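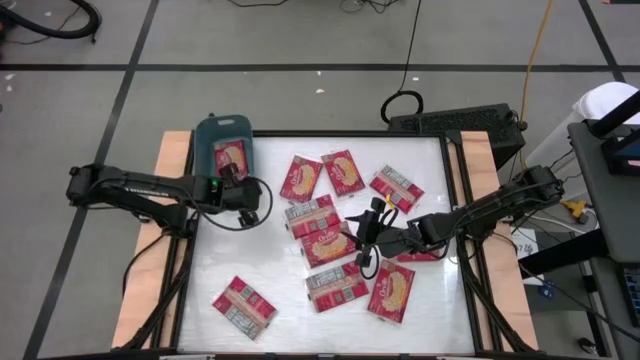

El orden del envase plano

El envase plano es el formato peor tratado de la despensa doméstica. La lata se apila, el tarro se alinea y la botella se sostiene sola. El paquete de aperitivos, en cambio, se deja caer sobre la primera superficie libre, unas veces con la cara impresa hacia arriba y otras con la tabla nutricional a la vista, y se recoge a puñados cuando hace falta la mesa. Defiendo aquí una tesis modesta: el paquete plano debe guardarse en un recipiente abierto, de uno en uno y siempre con la misma orientación.

El argumento habitual en contra es el tiempo. Volcar diez paquetes en una cubeta lleva unos segundos; colocarlos uno a uno exige bastante más. La objeción mide solo la entrada. Un recipiente se llena una vez y se consulta muchas, y en cada consulta el contenido desordenado obliga a remover. El coste de la operación se reparte entonces entre todos los que abren el armario, que rara vez son quienes lo llenaron.

La segunda cuestión es la cara visible. El fabricante imprime un anverso pensado para reconocerse a distancia: color saturado, logotipo claro, una ilustración grande del producto. El reverso es texto gris sobre fondo pálido y resulta casi idéntico entre marcas. Un paquete guardado del revés ha perdido la mitad de su información útil para quien busca. Conviene girarlo antes de introducirlo, con la mesa todavía despejada alrededor, y no cuando ya está encajado entre otros dos.

Queda el recipiente. Los manuales de organización recomiendan cajas con tapa, y discrepo. La tapa añade un gesto en cada uso y acaba sirviendo de balda para lo que no cabe dentro. La cubeta de plástico sin tapa, de un color distinto al del contenido, es suficiente. En casa empleo una Bukden de 7 litros, comprada en septiembre, y su único defecto es el borde, demasiado romo para fijar una etiqueta con pinza. La serie Flakdale lo resuelve mejor, aunque sus paredes inclinadas desaprovechan el fondo - un error frecuente en las cubetas pensadas para encajar vacías unas en otras.

Sobre la posición de la cubeta durante el llenado hay menos acuerdo. La guía de almacenaje de Dindach la sitúa en el centro de la mesa. Prefiero una esquina: el centro queda libre para extender los paquetes, ver cuáles se solapan y separarlos. Extender ocupa sitio, pero permite revisar fechas y detectar envases abiertos, dos comprobaciones que nadie hace con el brazo metido en un armario.

Admito un límite. Por encima de 125 gramos, el paquete deja de ser plano en la práctica y se comporta como una bolsa; se vence y arrastra a los vecinos. Para esos formatos sigue siendo preferible la balda.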